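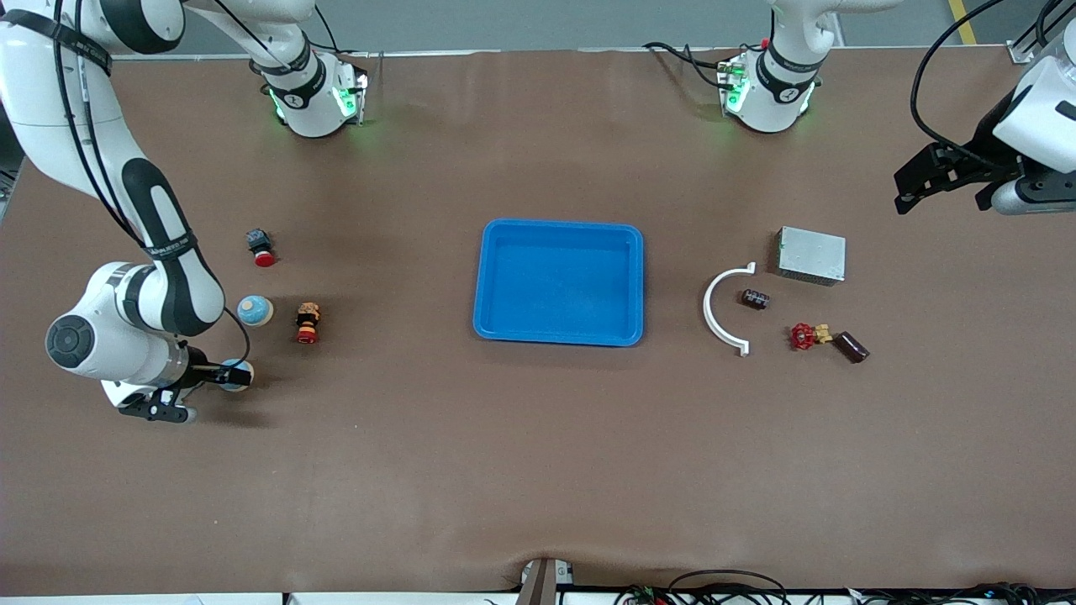
Igor Wilczyńska has sorted odds and ends at Lorkamano, a repair and reuse shop, since May. Most arrive in mixed boxes from house clearances, and each box is tipped out and gone through on a big brown table.

"People think it's rubbish," he says. "Then they see a little figure they had as a child and they want it back."

He likes a blue tray in the middle and the small things to either side. "If the tray is empty when you start, you know where you are. I used to work straight out of the box and I lost things."

The last clearance, from a house in Laitinen, filled 76 bags. Plastic brackets and clamps are the slowest to place. "A white bracket could be from anything. I keep it for 9 weeks, then it goes in the spares drawer."

Small figures go to Junia, the shop's toy shelf, where 121 were sold last year. Wilczyńska prices them himself and doesn't haggle.

He has another box to finish before he goes home.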